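Why do patterns repeat?
The secret life of wallpaper

Have a look at the nearest wall. Is it plain, or does it have a pattern on it? If there are flowers, stripes, dots or tiny elephants, try this: pick one shape, put your finger on it, and go hunting for its twin. Found it? Brilliant! You have just discovered the repeat, and once you know about repeats you will start spotting them on curtains, wrapping paper, socks, bus seats and possibly your gran's sofa.

What is a repeat?

A repeat is the piece of a pattern that gets used again and again. Imagine you had to draw a whole wall of roses by hand. Your arm would fall off! So the designer draws one block of roses, very carefully, and that same block is printed over and over until the wall is full.

The clever bit is the edges. Whatever leaves the block on the right side has to come back in on the left side, and whatever goes off the top has to turn up again at the bottom. If half a leaf disappears on one side, the other half must be waiting in exactly the right spot on the other. Get it right and you can't see where one block stops and the next begins.

Before there were rolls

Today wallpaper comes in long rolls, but early wallpaper in Europe was made on small separate sheets. Long strips of paper were hard to make, so printers glued sheets together or people simply pasted them up one by one.

The patterns were often printed with wooden blocks. A carver cut away all the wood that wasn't needed and left the pattern standing up, a bit like a giant potato print. The block was pressed into colour, lowered on to the paper and pushed down hard. Then it was lifted, moved along, and pressed again. And again. And again!

Each colour needed its own block. A simple pattern might need only 2, but a grand one with flowers, leaves and birds could need dozens. Every block had little pins at the corners that left tiny dots on the paper, so the printer knew where to put the next one. If the block slipped, you got a green leaf floating beside its own outline. Oops.

Later on came machines with rollers. The pattern wraps around the roller, and as it turns it prints the same picture each time it goes round. That was much, much faster, and it meant that lots more families could afford patterned walls.

Damask: a pattern that started as cloth

One of the most famous wallpaper patterns began its life as fabric. Damask is a cloth with the design woven right into it, and it takes its name from the city of Damascus, in Syria. The threads of the pattern catch the light differently from the threads behind, so the shapes seem to shine and fade as you walk past.

Rich people loved damask so much that they hung it on their walls. It was very expensive, so wallpaper makers began copying the look on paper. Damask wallpaper usually has big curly shapes, a bit like fancy leaves, flowers or medallions, and very often the left half of each shape is a mirror image of the right half. That is called symmetry. Hold a small mirror down the middle of a damask shape and see if it still looks whole!

Straight, dropped or turned?

There is more than one way to fill a wall. Here are the main ones.

Straight repeat: the blocks sit side by side in neat rows, like squares on a chessboard.

Half-drop repeat: each new column slides down by half a block. Your eye zigzags about, so it is harder to spot the repeat. Flowery patterns use this one a lot.

Brick repeat: each row slides sideways by half a block, just like bricks in a wall.

Scattered pattern: flowers and leaves look as if somebody threw them in the air and let them land anywhere. Don't be fooled! There is nearly always a repeat hiding in there, it is just a very sneaky one.

Now the really amazing part. Mathematicians have studied every way a flat pattern can repeat by sliding, turning and flipping. You might think there would be thousands of ways, but there are exactly 17. They are even called the wallpaper groups! Any repeating wallpaper you ever meet, however wild, belongs to one of them.

Make your own repeat

You will need a square of paper, a pencil, some colouring pens, scissors and sticky tape.

Draw something in the middle of your square, but don't let it touch the edges. Cut the square in half from top to bottom. Swap the two halves over, so that the old outside edges meet in the middle, and tape them together on the back. Now cut it in half the other way, from side to side, swap the top and bottom, and tape again.

You should have a big empty gap in the middle. Fill it with more drawing, and keep away from the edges again. Finished! Copy your square a few times on a photocopier (ask a grown-up), lay the copies next to each other and watch your pattern join up by magic.

Riaan Mokgethi, aged 11, sent us a repeat made of snails and their trails, and we still can't find the joins. Can you make one that's even harder to crack?

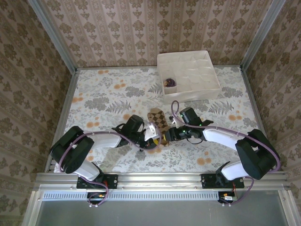 Damask medallions and stripes on the back wall, ferns and orange blossoms on the mat. Which pattern would you choose?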